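To: urkwood-sewing@lists.urkwood
Date: 2026-08-24
Subject: Re: [urkwood-sewing] Curved needles for box cushion repair

On the seam allowance thread, a member at Cladside wrote:

> I have 14 box cushions to close by hand before the hall reopens in
> September. The zippers are gone and the panels are already stuffed, so
> the machine is out. I have been using a straight darning needle and it
> keeps coming up in the wrong place, or snagging the batting. Is a curved
> needle worth buying for this, and what size? Also, what thread? The
> polyester on the machine cones frays after a few inches.

Yes, buy curved. With a filled cushion you only have access from one side, and a straight needle has to be levered back up through the cloth. A curved one enters and exits on the same face if you turn the wrist and leave the forearm still.

Size depends on the cloth. For the cotton canvas most of us use, a 4 inch upholstery needle is too big. It takes a deep bite, which pulls filling into the seam. I use a light curved needle, the shortest in the mixed card from Levari, and keep the larger ones for tufting and for attaching cord to a frame.

Grip matters more than size. If you hold the needle at the eye it will roll. Hold it a little behind the middle of the curve. If your fingers are tired or the cloth is dense, use a holder with narrow jaws. Smooth-nosed jewelry pliers work. Serrated ones mark the needle, and the marks then catch on the thread.

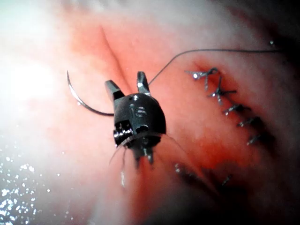 Curved needle held in a pair of short jaws.

On thread: cone thread is made for a machine. For hand closing use bonded nylon or waxed linen, in lengths no longer than your arm. Longer lengths tangle and wear at the eye. Chin has a bonded nylon in 50 yard spools that goes through canvas without trouble. If you must use the polyester, double it and run it over beeswax twice.

Stitch is a plain ladder stitch:

1. Fold both allowances in and press them with a fingernail.
2. Anchor the knot inside the fold.
3. Take a bite along one fold, cross straight over, take the same bite along the other.
4. Leave the stitches slack for roughly 9 inches, then draw them closed together.

Pull along the seam - not up and away from it - or the canvas will pucker. At a corner, take two small bites in place before turning. The piping will try to lift there, so catch its flange with the second bite.

One question back to the list: has anyone tried replacing the zippers with a flap and ties? It would save unpicking the seam the next time the filling needs changing.

--
urkwood-sewing mailing list
Plain text only, please trim quotes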